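Packaging Handling and Reuse
Handout 4: Small rigid boxes for phones
Course notes, Krisztina Szabó

Reading before the session: Agarwal, chapter on two-piece cartons. Bring the grading sheet from Handout 3.

1. Terms

A two-piece box has a lid and a base. The base is lined or fitted to hold the contents in place. In these notes "fitment" means whatever sits inside the base and stops the phone from sliding. It may be molded pulp, foam or folded board. "Collar" means a raised inner wall that the lid slides over. Not every box has one.

"Seating" means placing the phone in the fitment so that it lies flat and clear of the rim. A phone that rocks when pressed at one corner is not seated.

2. Wear

Wear on a rigid box starts at the edges. The outer paper is wrapped around a board core, and the fold is where it rubs against shelves, other boxes and hands. On black paper the damage reads as white or pale gray lines. On white paper the same damage looks dark, mostly from dirt picked up by the raised fibers. Grade the edges before the faces. A clean printed top on a chipped base is still grade 3.

The Galamov returns set used for the August exercise had 274 boxes. Teresa Nowakowski graded them by edge wear alone, then again with faces included. The two grades differed for 14 boxes, all of them with scratched print and sound edges.

3. Working surface

Use a plain, light table with nothing on it except the boxes being handled. Small debris shows on white and can be wiped off before it gets under a lid. Keep bags and cloth on a separate surface.

4. Lid, base and contents

Boxes at the side of the table, then the open work: 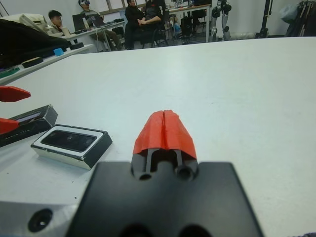
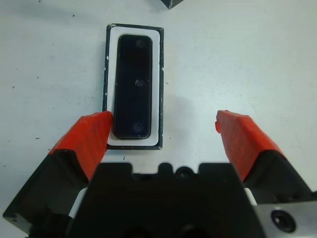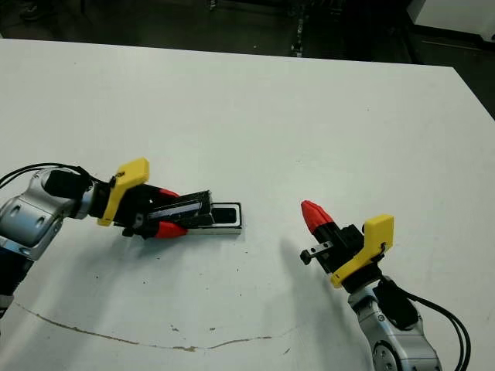
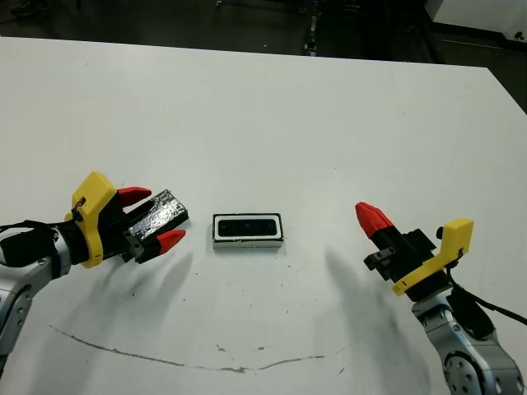

5. Procedure

5.1 Wipe the table. Set the box down with its long side toward you.

5.2 Lift the lid straight up. If it sticks, hold the base by its long sides and let it drop out slowly under its own weight. Do not pull at one corner – this splits the wrap.

5.3 Check the base for grit. Remove the fitment only if it is loose.

5.4 Lower the phone level. Press lightly at the 4 corners and watch for rocking.

5.5 Replace the lid without force. Trapped air should slow it over the last part of its travel. A lid that falls at once is stretched and goes down one grade.

5.6 Enter the grade on the sheet. Record edge wear and face wear in separate columns.

6. Storage

Stack boxes of the same size only, lids up. Zudholm trays take two stacks side by side. Brillix sleeves are tighter and tend to scuff dark wrap, so use them for white boxes.

For next time: grade the practice boxes in pairs and bring both sheets, including any lines you disagreed on.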